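Category: Lab News / Data & Methods
Search this newsletter Enter keyword Go

Tabletop Handling Collection Enters Its Second Phase
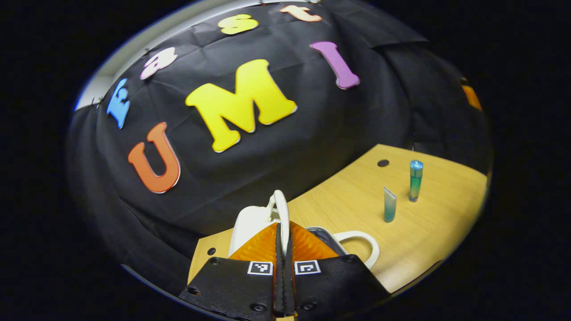 The Skerow group has completed the first phase of its tabletop handling collection and has begun the second. The collection is a joint effort with Surance, which provides storage and computing time, and it will supply training examples for the Vodov learning system. Members of the wider institute have asked for a short account of the work, and the present item is intended to answer the most common questions.

Each example in the collection is one complete task carried out by a person holding a gripper. The operator performs the task by hand, and the recording is later converted into a path that a robot arm can be trained to follow. No arm is needed during collection. This has allowed the group to work at ordinary tables in shared rooms, and to move between them within a single morning.

The first phase covered 13 tasks. Most involved small household goods: bottles, squeeze tubes, cups, folded cloths and soft bags with handles. Soft bags were given a larger share of the schedule than first planned. A rigid bottle keeps its shape when it is gripped, while a bag may fold, tip or swing from its handle, and the learning system needs to see many versions of the same movement before it can respond sensibly. Operators are therefore asked to take hold of handles at different points and from different sides.

A total of 62 hours of recordings was submitted in the first phase. Of the tasks in that total, the handle tasks required the most review. Reviewers check that the object is released cleanly at the end, that the markers on the gripper can be read throughout, and that the operator did not pause for long periods in the middle of a movement. Recordings that fail one of these checks are set aside – they are kept, but they do not enter the training set without a second review.

Several changes take effect with the second phase.

Session length. Sessions will be limited to 22 minutes, followed by a break. Operators reported sore wrists after longer sessions, and reviewers noted that movements became hurried toward the end.

Object placement. Operators should move the objects to new positions between attempts, including the objects that are not part of the task. In the first phase, items standing to one side were too often left where they were for a whole session. A system trained on such recordings may come to rely on them as landmarks.

Backgrounds. Cloth backdrops, lettering and other table dressing may be used, but the same arrangement should not appear in every session for a given task. Plain walls and ordinary office surroundings are equally welcome.

Failed attempts. A dropped object no longer ends the recording. The operator should pick it up and finish the task, then mark the attempt as a recovery in the session log. The Vodov system had few examples of recovery in the first phase, and its behavior after a missed grasp reflected this.

The Tlapale test set will remain separate. Its tables, objects and rooms are not used for training at any stage, and operators who have worked on it are asked not to copy its layouts. Results on the test set will be reported once the second phase has been reviewed in full.

New operators are invited to attend the introductory session, held each Tuesday in the Skerow workroom. No prior experience with robots is needed. The session covers how to hold the gripper, how to start and stop a recording, calibration, and how to complete the log. Each new operator then records a small number of practice attempts, which are reviewed before regular sessions are assigned. Left-handed operators are particularly encouraged to apply, as they were few in the first phase.

Departments wishing to offer a room or a table should write to the Skerow office by the end of June. Tables of any height or finish are acceptable, provided that the lighting is steady and the space can be kept free of passers-by during recording.

Comments (3)

tablesix
Does the session limit include calibration, or does the clock start with the first attempt?

Skerow Office
The limit applies to recording only. Calibration is separate and should be repeated after each break.

m_ortho
Glad to see recoveries being kept. We threw out a lot of those on our own project and had to go back and collect them again. Will the log form have a box for it, or do we write it under notes?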